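Firon: Checking Grasp Labels Across Views

Step 3. Align the wrist and fixed views

Kestard trains on wrist views paired with one fixed view. A grasp label is kept only if both kinds of view support it. Before you start, set the buffer to 400 samples and load the fruit task.

1. Open the episode in Bratatano and pause on any sample.
2. Find the target object - for this task, the grapes - in each view.
3. Set "held" only where both fingers are on the bunch. Fingers near it do not count.
4. Save, then move to the next sample. 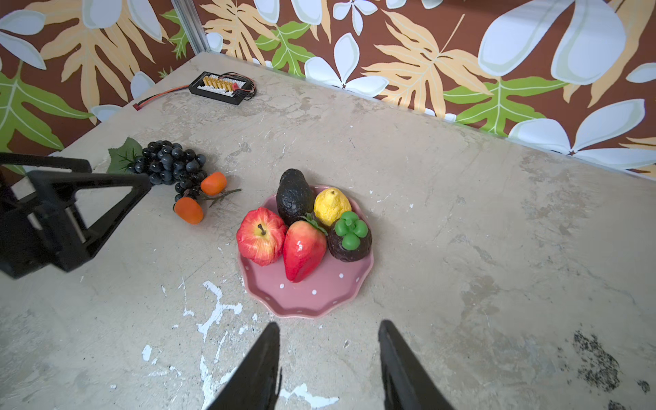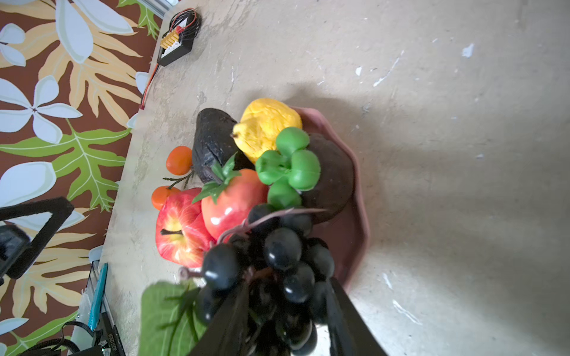
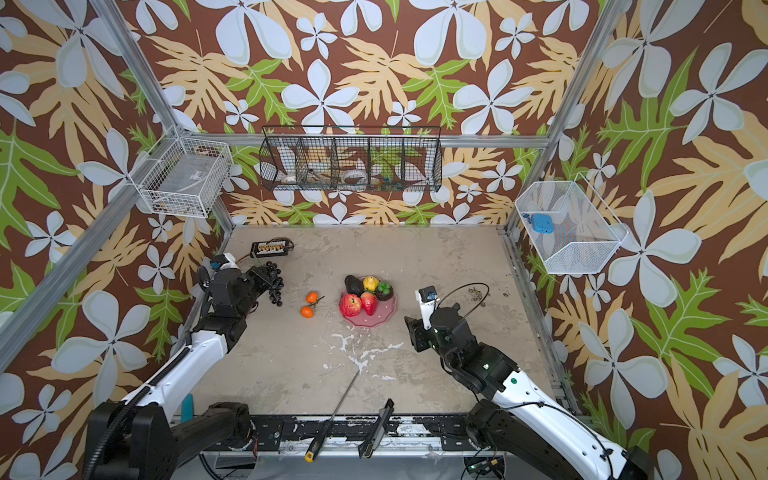
Fruit task, grapes as target. First and second: wrist views, the second with the bunch between the fingers. Third: fixed view, with the bunch on the table next to the left gripper.

Our set held 3,483 labeled samples. We set aside 900 for testing and used 2 passes of review on the rest. If the views disagree, mark the sample "unclear" - do not guess from its neighbors. Export with the Cui script in Step 4.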